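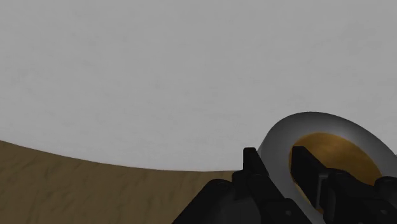
Written by the Brastetlow set-up desk
2025-10-08 · 3 min read

Part 4: Teaching the ring grasp by remote

Right, you've got Drondari talking to the simulator, so let's teach it something! I always start people on the ring, and I'd do all of this in the sim before you go anywhere near a real arm.

1. Load the ring task and switch to the wrist view. You want one finger inside the opening and one outside, with the rim in between.

2. Set the hand controller speed to 60. (I know, it feels like treacle. Leave it there for your first 13 demos.)

3. Press Record, then bring the gripper in slowly. Stop when the rim sits between the fingers, have a breath, and only then close.

Note: the inside finger can hide a fair bit of the amber surface in this view. If you've lost track of your depth, flip to the side view and back again – the recording carries on quite happily.

4. Lift gently, hold, press Stop. Name the demo straight away or you'll end up like me in September, with 261 files all called "ring".

5. Replay it. Bin anything with a big wobble before the close.

Caution: don't squeeze the trigger while the fingers are still moving sideways. Zornska will save it as part of the task and your robot will copy it faithfully, every time.

When you're happy, export to the Huaranga folder and go on to Part 5.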